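Blackwork for people who count badly
Speaker notes, Dornport Needlework Guild, Jul 15, 2020
Talk length 40 minutes plus questions

Before starting: hand out the fabric squares and blunt needles. Check the back row can hear. Sample board stays covered until the section on fills.

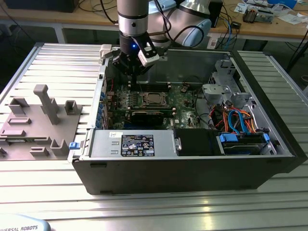
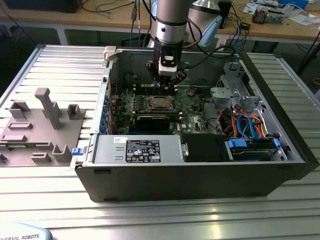
Opening. Ask who has tried blackwork and who gave up. Say that I gave up on my first piece too, a bookmark, and didn't go back to it until October of the next year. The stitch was fine. I had picked linen that was too fine for my eyes.

Fabric. Start on 14-count Aida or a 28-count evenweave worked over two threads. Both give the same size of stitch. Pass around the two swatches. The Aida one is stiffer because it hasn't been washed.

Thread. One strand of cotton for fills, two for outlines. Silk looks better and costs more. The Menoletti sampler on the board is silk throughout. The Imrie one is cotton, and most people can't tell from a few feet away. Cut lengths no longer than your forearm. Black thread sheds on white fabric, so keep a strip of sticky tape on the table.

Double running stitch. Draw it on the flip chart. Out on the first trip, leaving every other gap empty, then back along the same line filling the gaps. On the way back, come up above the last stitch and go down below the next one, and do that every time. The line stays straight.

Pause here and let them try a row of six stitches out and back. Walk the room. Left-handers can turn the chart upside down if it helps.

Branches. This is where people get lost. When you reach a side branch on the outward trip, work it out and back before moving on. Finish the branch, then carry on down the main line. Show the Dradia pattern, page 4, which has the order marked with arrows. Some 2000 stitches in the full piece, but the corner motif is only 484 and makes a good first project.

Fills. Uncover the board. Point out that the dark areas use the same thread as the light ones – the pattern is just packed closer. To shade, drop lines from the pattern as you move toward the light side. Start each fill in the middle of the shape and work out to the edges, using part stitches where the outline cuts across.

Mistakes. One thread out at the start will show up by the third repeat. Check the first repeat against the chart before going on. Unpick with the eye end of the needle. For black fuzz left behind, tape again, then a soft toothbrush, dry.

Finishing. Wash test the thread first on a scrap. Press face down on a towel.

Questions. Likely ones: hoop or no hoop (I use a hoop and take it off at night), colors other than black (yes, red is traditional too), where to buy the fabric (list is on the back of the handout).

Collect the needles at the door. They can keep the squares.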